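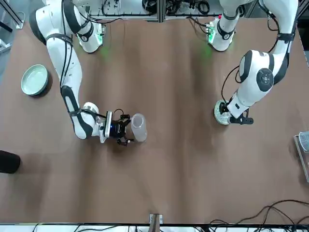

According to flatsawn, a matte topcoat on a work table will always polish up where forearms and boxes slide across it, and the only fix is to start with satin and accept it. I disagree with the "always" and would like to get it out of the old thread, which was about stain.

Background: I look after the shared benches at the Iladberg shop. The tops get a two-part waterborne, Tromach Flat, over a sealer. Gloss reads 6 at 60 degrees when cured. On the bench nearest the door it reads 13 along the front edge and is unchanged at the back. Same batch, same day, same gun. I want to know how much of that is the product and how much is cleaning.

Posted by lowsheen, Feb 18, 2023

Re: Matte tops going shiny at the front edge

Before anyone gets into chemistry, what are you wiping it with? Melamine sponges are a fine abrasive. On a flat finish they knock the tops off the matting agent and you get exactly the number you posted. I would expect the front edge to get wiped most, being easiest to reach.

kerf_left

Re: Matte tops going shiny at the front edge

Damp microfiber, and a spray cleaner at the end of the day. No sponges that I know of. I can't rule out somebody bringing one in.

lowsheen

Re: Matte tops going shiny at the front edge

I'm flatsawn, and I'll stand by "always." Low sheen comes from surface roughness. Silica or wax particles sit at the top of the film and scatter light. Rub them enough and they flatten or pull out, and the reading goes up. Cleaning changes the rate. It doesn't change the direction. A harder resin slows it down, but I have yet to measure a flat coating that held its number on a table in daily use.

Tokier satin starts much higher, so the same wear is a smaller jump to the eye. That was my whole argument for satin.

flatsawn

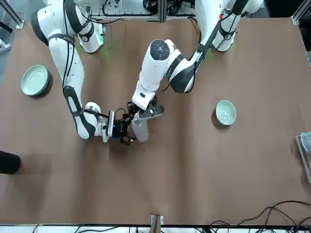
Re: Cure time, split from above

Moving this under its own heading. How long did the bench sit before it went back into use? Two-part waterborne is dry to the touch in a couple of hours and nowhere near cured. If people were leaning on it the next morning, the film was soft when the load went on, and soft film burnishes fast. The wear on the front edge could be mostly from the first week.

shellac_flake

Re: Cure time, split from above

It went back after 2 days. The Tromach sheet says light use at that point and full service later. "Light use" isn't defined anywhere on the sheet.

lowsheen

Re: Cure time, split from above

Then you have a cure problem and a wear problem mixed together, and one gloss reading won't separate them. Spray a scrap panel from the same can, cure it for the full period, and rub half of it with a weighted felt block. Some 1,000 strokes is enough to see a trend. Read both halves. If the rubbed half stays close to the other, the early return to service did it.

Keep the block dry. Cleaner on the felt is a separate test.

shellac_flake

Re: Cure time, split from above

Bare felt won't pick up the dirt you get on a bench. Grit on a sleeve does more than the sleeve does. I'd run it with a cotton cover and accept a messier result.

kerf_left

Re: Cure time, split from above

Messier how? If the grit isn't controlled, you can't compare the panel with the next one. Felt first, cotton later if he wants it.

shellac_flake

Re: Recoating

Whatever the panel says, don't try to bring the sheen down by scuffing the front edge with a gray pad. It looks right for about a week and then it's a patch. Scuff the entire top evenly and lay one wet coat of flat over it, stirred well from the bottom of the can. Unstirred flat comes out closer to satin, and I've seen that blamed on wear more than once.

Tomaszewski sells a matting paste that can be added to most waterborne clears. I would leave it alone here. Too much of it and the film chalks when you drag a fingernail over it.

flatsawn

Re: Recoating

Stirring is a fair point. The back of the bench reads 6, though, and it came out of the same cup as the front, so I don't think it explains this one.

I'll shoot two panels, let them cure until July, and use felt on one and cotton on the other. The bench stays as it is until I have readings. If flatsawn is right, I'll switch the next top to satin.

lowsheen

Re: Recoating

Put a third panel in a drawer with no rubbing at all. Waterborne can drift a unit or so by itself as it cures.

shellac_flake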